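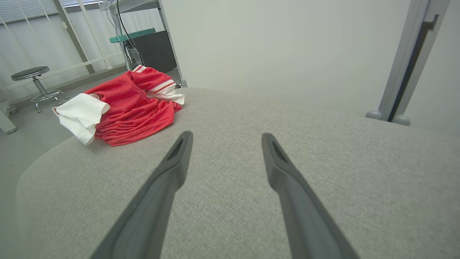
Doubles for singles players: speaker notes
Nov 4, 2018 | By Javiera Gaete

Search this site Go

Start with the return. Most of you come from singles and hit it crosscourt, deep, and then wait. In doubles the net player is reading that ball. Ask the room who got poached on last season. Let them answer.

Next: where to stand. The returner's partner starts on the service line, a step toward the middle. If the return is good, move up. If it floats, move back or at least get the racket down low. Show both with Tadeo at the front.

Mention the Lucero match in March. We lost the first set 5-2 down, trying to pass down the line on big points. Amancay started lobbing over the net player and they had to switch sides. We got it back to 5 all before losing it. Keep this short.
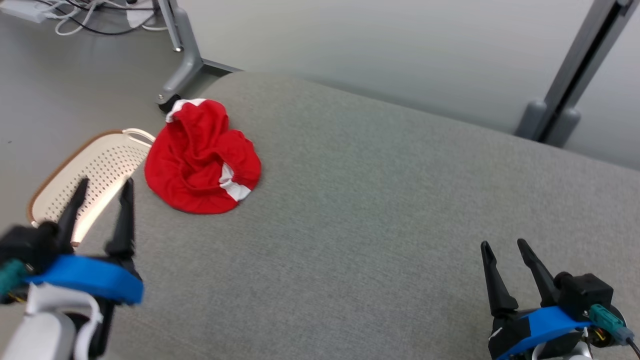 Grellitside Tennis Club, Adult Doubles Section

Serving. First serve in matters more than pace. Go down the middle, the angle back is smaller. The server tells the partner where it's going before every point. Every point, also at 40-love.

Signals behind the back are fine if both of you know them. Two signals are enough: stay or cross. Pause here for questions, Timothée usually has one about the I formation. Park it until the end. 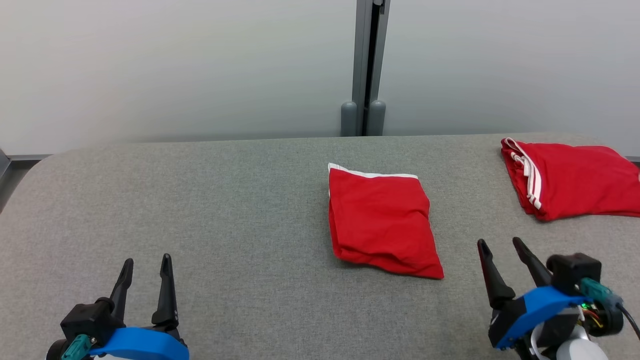
Balls down the middle. The player with the forehand takes it unless the other one calls early. Call "mine" or "yours", nothing longer. Practice this at half speed first, roughly five minutes a pair, then play it out from a serve.

Last item is the pairing list for the winter ladder. Changes go to Valentina by email, with both names.

2 comments | 5 shares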